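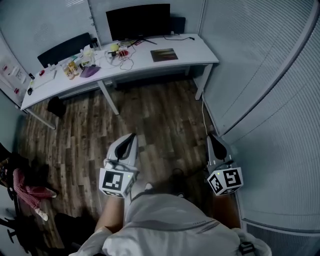 Both grippers held out over open floor at the desk, marker cubes on, green lights lit.

Fixing a gripper that drops out of tracking partway through a take

I love working with hand-held grippers. You pick them up, you move like yourself, and a robot arm gets to learn from it later! But we lost most of a morning's takes to one fault, and I couldn't find a plain write-up of it anywhere, so I've put together what we did.

The symptom

In the Yorath viewer the left gripper followed the hand nicely and then jumped sideways, or froze for a moment and snapped back. The right one was fine. Of 46 takes we had to throw out every one where the left wrist turned past a certain point. The green light stayed on the whole time, which fooled us for ages. On our units it only tells you there is power. It says nothing about whether the cube is being tracked.

What was wrong

The marker cube on the left gripper had worked loose on its mount. It felt solid if you tugged it, but it could rock a tiny bit when you twisted your wrist, and the software took that rocking for a move of the whole gripper. Once the error got big enough, it gave up and guessed.

Before you start

Stop recording and put both grippers down with the finger pads open. Take your fingers out from between the pads before you unplug or restart anything! One of ours closed on restart and gave me a good pinch. You'll want a small hex key, a soft cloth and about 5 minutes.

Step 1. Find out which side it is
Stand where you normally record, with some clear floor in front of you. Hold the grippers well apart so that neither cube hides the other. Keep them still and watch the two traces in Yorath. Then roll one wrist slowly, then the other. A bad cube shows up as a kink in the trace at the same angle each time.

Step 2. Check the cube
Wipe every face with the dry cloth. Look for lifted corners on the printed patterns, then hold the gripper body in one hand and try to twist the cube with the other. Any click or give at all means it's loose.

Step 3. Tighten it
Snug the mounting screws a little at a time, going back and forth between them. Don't crank them down, the plastic cracks (ask me how I know). If a screw just keeps spinning, the insert is gone and you need a new mount. We keep spares in the Bruken box.

Step 4. Calibrate again
This is the one we skipped the first time, and the next set came out crooked from start to finish. Run the Sisska calibration for both grippers, even if you only touched one. Let it collect all 1,000 samples. Ours passes with an error under 6 on the Sisska scale.

Step 5. Do a test take
Reach forward, turn each wrist as far as it goes, cross your hands and come back. Play it through at half speed. If both traces stay smooth, you're good to record again!

Still jumping?

Swap the two cubes, update their IDs in the settings and repeat Step 1. If the fault moves to the other hand, the cube itself is bad. If it stays put, look at the mount, then the lighting. Strong glare on one face gives a very similar kink, and closing the blinds is a quick thing to try.

Updated 24/10/2018: added the note about finger pads closing on restart.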